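Skitville Community Garden and Commons
Minutes of the general meeting, 2018-11-06

Okay, I'm doing the minutes again, so you're getting them my way. If you want the stiff version you are very welcome to take the pen next time (please do!). We met in the back room of the library branch on Skarano Street and started late, as the coffee wasn't ready and I refused to begin without it.

1. Minutes of the last meeting

Read out and approved with one fix. I had written that the compost delivery went to the north gate and it went to the south gate. I got some good-natured grief for this and I have now corrected it in the binder and in the online copy.

2. Money

We have $1271 in the account after paying the fall water bill. That's better than I expected, and I said so, and then I got asked why I expected worse, and we spent longer on that than we needed to. The short answer is that the plant sale in May did really well and I'd forgotten that the last of the card payments didn't land until summer. The water bill itself was $191. That is higher than last fall, and there was some back and forth over whether we have a leak on the line by the lower beds or whether we all just watered too much during the dry stretch. I lean toward the dry stretch, but I got outvoted, so we're going to shut everything off for a night and read the meter before and after. I said I'd do the reading as I live closest.

Plot fees stay the same for next year. Everybody in favor, and I was so relieved I forgot to write down who seconded it. Somebody did!

3. Plots and the waiting list

All 28 plots are taken through the end of the season. Three people have told us they won't be back in spring, and the waiting list is long enough that we could fill those tomorrow. The bigger question was the half-plots. One side of the room would like to split every plot that opens up so more people get a turn. The other side (I'm on this side, so take my summary with a pinch of salt) feels that a half-plot is too small to grow squash or corn, and that people give up on them by July. We did this same argument last year, nearly word for word.

Where we landed: one of the open plots gets split as a trial, and the other two go out whole. We'll look at it again next fall. The split one will be the one by the tool shed because it already has a path down the middle, more or less.

We also talked about the plots that went to weeds this year. The rule in the handbook says you get a letter, then a second letter, then you lose the plot. In practice I write the first letter, feel terrible, and never write the second. It was suggested, kindly, that somebody else should do the letters. I agreed so fast it was embarrassing. That job is open, so come find me.

4. The McKinnon fence

The fence along the McKinnon lot is leaning again, worst at the corner where the blackberries push on it. We had one quote from Brestetti Fencing for replacing the whole run, and it's more than we have, plain and simple. They also gave us a price for resetting the worst posts and leaving the rest, and that we can manage. The feeling in the room was to go with the posts now and save up for the full job. Motion made, seconded (I wrote it down this time), passed with one no.

The one no wanted it recorded that we said exactly this last time and that the posts were leaning again inside two winters. So it's recorded. I think it's a fair point, too, but I voted yes anyway because I'd like the thing upright before the snow.

Blackberries: cut back on the next work day. Bring long sleeves. I mean it, I still have the scratches from last year.

5. Seed library

This was my item so I'll try to keep it short, and I can already hear some of you laughing. The seed library is doing great. People are taking packets and, for once, bringing some back. The trouble is the labels. We have a whole lot of envelopes that say things like "beans, good ones" and nothing else, and I can't hand those out with a straight face. From now on an envelope needs the plant, the variety if you know it, and the year you saved it. If you don't know the variety, just write that you don't know.
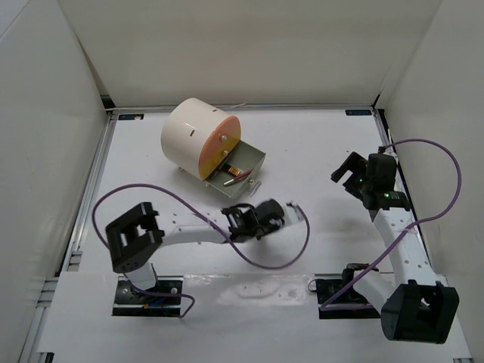

Storage came up as well. The seeds spent the summer in the shed and it gets way too hot in there, so I've been keeping the lot at my house in a closet. That's fine for me over the winter, but it does mean you have to text me if you want anything, and I know not everyone likes doing that. The library might let us have a shelf in this room. I'm going to ask at the front desk and report back.

We also agreed to hold the seed swap indoors this time, after the wind we had at the last one. I chased lettuce seed across a parking lot and I'm not doing it again.

6. Anything else

The hose by the south gate is split. Please don't tape it any more, we'll buy a new one.

Someone asked if we could have chickens. The city says no inside this zone, and I've now read that page of the code so many times I could sing it. If you want to push the city on it, go ahead, and I'll sign whatever you write.

Cookies were very good, and I'd like the recipe for the ones with the orange peel.

Next meeting is in the same room, date to follow once the library has its winter hours up. Jobs still open: plot letters, and a second person for the meter reading if you don't mind an early morning.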